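Search this site Go

Patterns and Circles on the Table
19 January 2018
By Veronika Brunner

Do you like board games? Then you know a checkerboard already. It has dark squares and light squares, and they change places all the time: dark, light, dark, light. In this text we look at flat things with a pattern, and at small round things which we call discs.

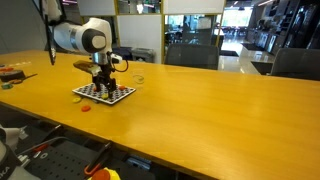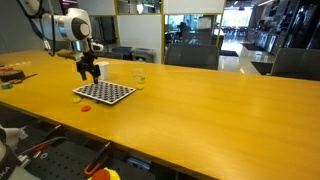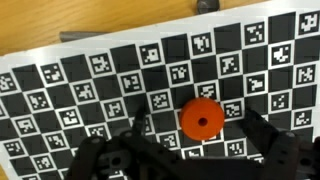
One long wooden table: discs lie on it in the first two pictures, and the third shows a checkerboard pattern very near.

What is a pattern? A pattern is something that repeats. When you know one part of it, you can guess the next part. Look at the floor in your bathroom or at your winter socks. Maybe you find squares there, or stripes, or dots.

A normal checkerboard has only plain squares. But in the third picture each white square has a small black-and-white sign inside. Such signs are called markers. Look closely and compare them - they are a little like letters in an alphabet that you cannot read yet.

And what is a disc? A disc is round and flat, like a coin. It does not roll away when it lies on its side, so it is good for games. In the first two pictures you can find yellow discs and orange ones.

Now you can make your own board. You need a sheet of strong paper, a ruler, a black pencil and a grown-up who helps with the scissors. Draw a big square with sides of 18 centimeters. Put a small line every three centimeters on all four sides, and connect the lines. Color one square, leave the next one white, and go on like this. In the second row you must begin with white!

For discs you can use buttons. My neighbor Niall MacKinnon has 47 buttons in a jar, and in December we played with them the whole evening. He won almost every time.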